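Lanard releases Emano 2, table-setting software that knows when to wait

FLURNHAM, June - Lanard today released Emano 2, the second version of its planning software for two-handed table work. It decides which hand takes the plate and which takes the mug, an argument the first version could keep up for most of a lunch hour.

The new planner treats both hands as one problem. When their paths cross, one gives way, and the operator can see on screen which and why. Replanning after a nudged bowl now takes 13 milliseconds on the company's test computer, down from 52.

Perception has had attention too. Emano 2 tracks the printed markers on top of each hand-held gripper, so a person can show the software a job before any robot is trusted with the crockery. Over 7 hours of such demonstrations come with the release - mistakes included, as the planner learns a good deal from them.

Plates, a mug, a bowl and a glass make up the standard table, with the grippers worked by hand.

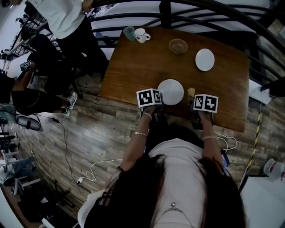
Availability

Emano 2 is free to existing licence holders from Thursday. It runs alongside Nolte, Lanard's calibration tool, which is unchanged and still insists on being opened first.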